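Skakard 公用厨房碰头会记录

时间:4/4/22,晚饭后,七点多开始,快九点散的
地点:二楼厨房,长桌那一头
到会:Loan Hà、Sầm、老鄢、阿葵、小郜,还有我(记录)
请假:顶楼的两位,说是在赶图,结果发给他们就行

先声明一句,这回又轮到我记,我打字没有大家讲话快,有些地方是散会以后凭印象补的,哪里记歪了请直接在下面留言,别在楼梯口逮我。议题本来排了毛巾、碗架、台面、采购、值日,实际上毛巾一个就聊掉了大半场,后面几个都压得比较紧。
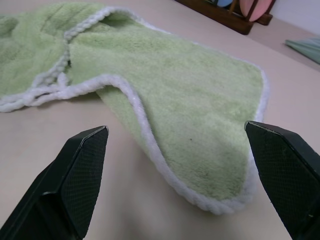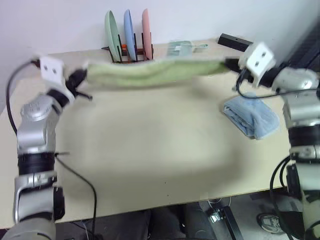
浅绿色毛巾和米色桌面

一、毛巾怎么收

这一项是 Loan Hà 提的。她的意思很简单,厨房的毛巾现在有人叠,有人卷,有人往桌上一放就走,每次她要找一条能擦碗的,都得先把一团东西抖开看看是什么。她说她不是要管谁,就想要一个大家都记得住的收法,最好不用贴告示。

先说浅绿色那条。第一张里它摊在桌上,一边堆着好几层,白色的绳状滚边绕来绕去。阿葵一看就笑了,说她每次叠到这儿就想放弃(我也是!)。滚边厚,绒面又软,角对不齐,对齐了这边那边又鼓起来。Loan Hà 说她以前在家叠带滚边的东西,都是先不管角,把边捋顺,边顺了角自己就过去了。小郜不太信,当场拿了自己带来的一条格子布试,格子布没有滚边,所以这个试验大家一致认为不算数。

老鄢主张卷。他的理由是卷起来可以竖着插进篮子里,一眼看到颜色,抽一条也不会把别的带出来。第二张里绿毛巾两头拉着、拧成长长一条,他说就从这个状态接着往下卷,又快又紧。Loan Hà 马上反对,说拧过的毛巾放一晚上全是褶子,绒面往一边倒,擦杯子的时候会留毛。老鄢说那是擦杯子,擦桌子谁管它倒不倒。两个人来回了好几轮,我中间去烧了一壶水,回来他们还在讲绒面。

Sầm 这时候说了一句比较有用的:擦碗的和擦台面的,本来就不该用同一种收法。擦碗的叠成方块,平放;擦台面的卷起来,竖放。这样看形状就知道是干什么用的,连颜色都不用背。大家安静了一下,然后都说行。(阿葵补了一句,那擦手的呢?擦手的挂着,不收。这个后来也写进去了。)

叠方块的样子,就照第二张里右手边那条浅蓝色的来,长方形一叠,边露在外头,清清楚楚。Loan Hà 很满意,说这就是她心里想的那个样子。小郜问折几下,Loan Hà 说折到能放进抽屉为止,不要问她折几下。我觉得这个回答可以,就照记了。

绿色那条归到哪一类,也讨论了。它绒厚,吸水应该不错,但是上面有个小黑点,第一张里在中间那块可以看到,往下还有几处淡一点的印子。阿葵觉得是咖啡,小郜觉得是线头或者灰,谁也没有证据。Loan Hà 的意见是不管是什么,有印子就别擦碗了,先泡一泡,泡完还在,就转去擦台面。老鄢说泡之前先抖一抖,万一真是灰,就白泡了。这句话也对。

定下来的:
擦碗巾叠成长方块,平放在左边第一个抽屉。
擦台面的卷起来,竖着放篮子里。
擦手巾挂在水池边的钩子上,不往抽屉里塞。
绿色那条先抖后泡,阿葵负责,泡完看情况归类。
从这周起,用过的一律进洗衣袋,不许半干不湿地塞回抽屉里(这一条是我加的,全体通过,谢谢大家)。

二、碗架和盘子

碗架这一项是小郜的。他觉得现在盘子靠墙立着的放法挺好,深褐色那个架子,一格一格地插,第二张里从左到右是薄荷绿、粉蓝、三文鱼粉三个盘子,隔得开,稍微斜着。他希望以后就这么放,不要把碗扣在盘子上面,也不要把锅盖斜插在两个盘子中间。他说到锅盖的时候看了老鄢一眼,老鄢说看我干什么,然后承认了锅盖是他的。

Loan Hà 问架子能不能再往外挪一点,她够后墙有点吃力。Sầm 觉得挪出来的话,前面叠毛巾、揉面的地方就少了,而且盘子靠着墙边,来来去去不容易碰到。最后说好先不挪,Loan Hà 用的盘子往外侧放,或者她开口喊一声,谁在谁帮忙拿。她说她喊人的次数已经够多了,不想再多一项。阿葵说没关系你喊吧,你喊我们才记得下来吃饭。

盘子颜色要不要分人,也有人提。我个人反对(记录的人可以有意见吧?),一分人就会有人说这个是我的你怎么用了,去年的马克杯就是这样吵起来的。Sầm 说那件事他还没有完全过去。于是不分,谁拿到哪个用哪个,用完洗掉插回去。

架子底下要定期擦,水垢积起来很难看。小郜自告奋勇,说他每周擦一次,条件是别人不许在架子旁边晾茶包。晾茶包的人没有出声,我知道是谁,这里不写。

三、长桌台面

桌面的事情我先讲的。浅色台面好看是好看,就是什么都看得见,酱油、姜黄、圆珠笔,全在上头。我建议切菜一定要垫板,热锅一定要垫布,写东西请坐到另一头去写。老鄢说垫布会不会又变成毛巾问题,我说会,所以垫布单独买,颜色选深的,别和擦碗的混。

靠墙那一排放什么,也趁机理了一遍。第二张里碗架右边平放着一件浅青配白的小东西,看着像小簸箕或者小刷子,阿葵问它为什么和盘子挨那么近,扫地的还是扫桌子的?没有人答得上来。Loan Hà 的态度很坚决,不管扫哪里,都不要贴着碗架放。Sầm 提议挂到门后,那边正好有一个空钩子,高度也合适。通过。门后的钩子以后就专门给清扫的东西,雨伞请另找地方(老鄢的伞!)。

再往右靠后边还有一块黑色的长方块,上面有个小孔。这个大家看法不一,阿葵以为是磨刀的,小郜以为是垫东西用的。讨论了一会儿没有结论,也不影响别的,就先原地不动,谁知道它是做什么的请在群里说一声,说清楚了再给它找个位置。

晚上最后一个离开厨房的人要把桌子收干净。什么叫干净,大家要求我写明白:毛巾收好,碎屑擦掉,杯子进水池或者进柜子,椅子推回去。台灯可以留着,Loan Hà 早上起得早,进来有个亮。

四、采购

采购一直是 Sầm 在跑,他带了张单子来,念得很快,我尽量记。

毛巾想补一批。他问过 Bramus,那边有素色不带滚边的,也有带滚边的,价钱差得不多。表决要不带滚边的,5 票同意,老鄢弃权,理由是他反正要卷,有没有边都一样。颜色方面,擦碗的买浅蓝,擦台面的买深灰,这样以后连新来的人也不会弄混。阿葵小声说她其实挺喜欢绿的那条滚边,看着像点心的边。我们都同意它好看,但是叠起来还是太麻烦了。

洗衣液改用 Rarnance 的无香型,先买一瓶 500 毫升的小的,用完再说。之前那种味道太冲,擦完杯子喝水都是花香,Sầm 说他喝了一个礼拜的薰衣草水,不想再喝了。柔顺剂不买,Loan Hà 说用了柔顺剂的毛巾不吸水,擦碗像是在给碗抹油。这个说法有没有道理我不清楚,但是没有人愿意替柔顺剂讲话。

厨房这边的公用余额,Sầm 报的数是 2,634 元,没有欠账。毛巾、洗衣液、深色垫布都从里面出。小郜想顺便买一个新的漏勺,旧的柄松了,一舀汤圆就打转。老鄢说拧一下螺丝就好,小郜说已经拧过了,老鄢说那是你拧的。最后给老鄢一个星期,他修不好就买新的。

另外保鲜膜又快用完了,上次那卷到底是谁拿去包画框的,我就不追究了。这次买两卷,一卷写上“厨房”。

五、值日和洗衣

值日表还是按原来的顺序转,不重新抽签。顶楼两位没来,他们那一轮照旧,不能因为赶图就跳过去(这是 Loan Hà 的原话,我只是转述)。

洗衣袋满了谁看到谁洗,这个规矩听着很好,其实从来都是那么两三个人看得到。所以改成跟着值日走,当天值日的人晚上看一眼洗衣袋,满了就开机器,没满就留给下一个。晾的时候擦碗的和擦台面的分开夹,晾干以后谁收谁叠,按第一项定的样子叠。阿葵问如果叠得不好会不会被说,Loan Hà 说不会,她会默默重叠一遍。阿葵说那更可怕。

洗衣机的滤网也该清了。Sầm 说上回掏出来一大坨绿色的绒,他本来还以为是苔藓。绒毛多的毛巾以后翻过来洗,或者装进网袋,网袋在楼梯下面的柜子里,蓝色拉链那个。刚洗过的新毛巾头几次也会掉毛,最好单独一锅,别和谁的黑裤子放在一起,黑裤子的主人已经提过意见了。

六、零碎的

窗台上的罗勒有人浇得太勤了,盆底都是水。请各位忍一忍,现在由小郜一个人浇。

冰箱最下面那格的盒子,如果是你的,请拿走。如果不是你的,也麻烦看一眼,说不定是。

小郜提议下个月某个周末一起包饺子,材料平摊,长桌提前清出来。赞成的人很多,只有皮是买现成的还是自己擀,分成两派,差点又开成一个新议题,我强行打断了,留到群里去吵。Loan Hà 说如果自己擀,她可以教,但是面粉洒到毛巾上的人要负责洗那一条。

老鄢问会议记录能不能写短一点。我说你们讲短一点,我就写短一点。

七、谁做什么

阿葵:绿毛巾抖一抖,泡上,泡完在群里发个结果。
Sầm:向 Bramus 下单,买洗衣液、垫布和保鲜膜,票据夹在冰箱门上。
小郜:擦碗架底下,浇罗勒,发起包饺子的接龙。
老鄢:修漏勺,把伞从门后拿走。
Loan Hà:下次值日时给大家演示一遍带滚边的怎么叠,愿意学的来看,不愿意的也请路过一下。
我:这份记录发出去,抽屉上写两个小标签,“擦碗”和“别的”。

下次碰头还在厨房,时间等饺子的日子定了再一起定。谁有想加的议题,写在冰箱上的纸条上,字请写大一点,上次有一条我到现在也没认出来。

(第二天早上补记:老鄢的伞已经不在门后了,现在在洗衣机上面。请继续往前挪。)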